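The Second Life of Office Furniture

When the Jurnska insurance office in Dallcombe closed its third floor last March, the desks were gone in two days. The chairs took a little longer. The storage took months, and most of it is still in town, in places its makers never had in mind.

Used office furniture is an odd trade. A company pays full price for a floor of matching pieces, keeps them for one lease, and then finds that they are worth almost nothing on the day the lease ends. The building wants the space back empty. Dealers know this, and they wait. At the Ayala warehouse on the edge of town, a filing cabinet that cost several hundred dollars new comes in for free and goes out for $30.

Desks sell fast, partly on account of people working from home. Conference tables hardly sell at all. They don't fit through house doors, and the offices that could use one tend to want a smaller one than they had before. 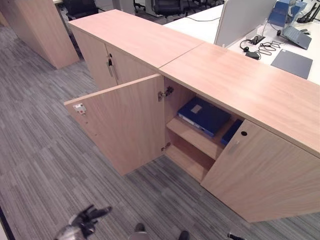 Low storage falls somewhere in between. It is heavy and it takes up wall space, but people find uses for it. Ayala's buyers have included a quilting club, a dentist, two churches and a man who keeps model trains. A preschool in Sosgate took 4 matching units and paid more for the truck than for the furniture.

The trade has its own rules about condition. Scratches on top don't matter much. Swollen edges do, and so does a missing key, even to buyers who will never lock anything. Hinges can be replaced in a few minutes if the screw holes are still good. If the holes have torn out, the dealer has to plug and redrill them, and at $30 a piece that work rarely pays.

What doesn't sell within 88 days gets marked down - the number comes from the warehouse's own rent cycle - and after that it goes to the county transfer station. Dallcombe charges by weight for bulk items, so a dealer who guesses wrong pays twice, once to haul the piece in and once to haul it out.

Three other offices in the Jurnska building have leases ending before next summer. The warehouse has already cleared a row at the back, next to the conference tables.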